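Skular (robot learning)

Skular is a method for training two-armed household robots to carry out tasks in which one arm holds a container and the other arm fills it. It was developed at the Pálfi laboratory by a group led by Zoltán Szabó and belongs to the family of imitation learning methods, in which a control policy is fitted to recordings of a human operator steering the robot. The name is also used for the set of recordings released with the method.

Background

Earlier policies for two-armed robots usually predicted the motion of both arms as one joint sequence. This works well when the arms move together, as in lifting a tray, but it performs poorly when one arm must stay nearly still for a long time while the other makes many short trips. In such cases the holding arm tends to drift, and small errors in its position are passed on to the working arm. The Pálfi group called this effect "holder drift" and measured it on an earlier baseline, Erero, before starting work on Skular.

Method

Skular splits the policy into two linked parts. The first, called the holder, predicts a target pose for the container and updates it only when a learned trigger fires. The second, called the feeder, predicts short chunks of motion for the other arm and receives the current pose of the container as an input. The roles are not fixed to the left or right arm. A small classifier assigns them at the start of each episode from the head camera image, and they can be swapped if the container is out of reach.

The trigger is trained on moments at which the operator moved the container on purpose. Movements below a set threshold are treated as noise and removed from the training targets. Force readings are not used. The authors gave as their reason that the wrist sensors on the Maltell platform were too noisy at low loads.

Training data

The recordings consist of 800 episodes collected by teleoperation in furnished homes. After screening, 754 were kept. Episodes were dropped when the video and joint streams were out of step or when the operator stopped before finishing. The tasks include clearing paper from tables, sorting cutlery into a tray and putting toys in a bin.

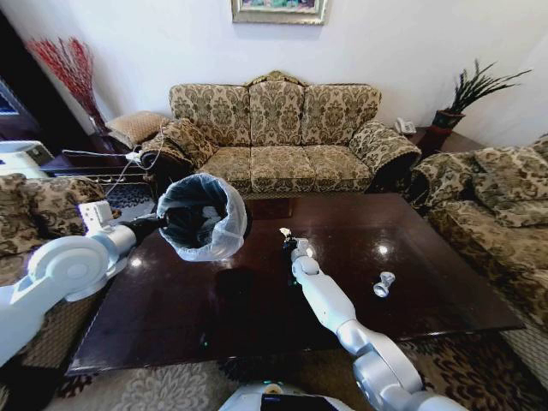
Each episode is stored with the head camera video, the joint positions of both arms and the state of both grippers. Operators were told to work at their own pace and to leave failed grasps in the recording. The failed grasps were later found to matter: a policy trained without them rarely tried a second time after missing a thin or flat item.

Evaluation

Skular was tested in 6 homes that did not appear in the training data, with 24 trials in each. It finished more trials than Erero in every home, with the largest gap on tasks that used light containers. Most of the remaining failures came from the feeder letting go too early, so that the item landed on the rim or fell outside.

Limitations

The method assumes one container and one holding arm. It has no means of setting the container down and picking it up again within an episode. Performance also drops on shiny surfaces, where reflections are sometimes taken for items. A later version adds a depth input to the feeder, but results for it have been reported only for the table clearing task.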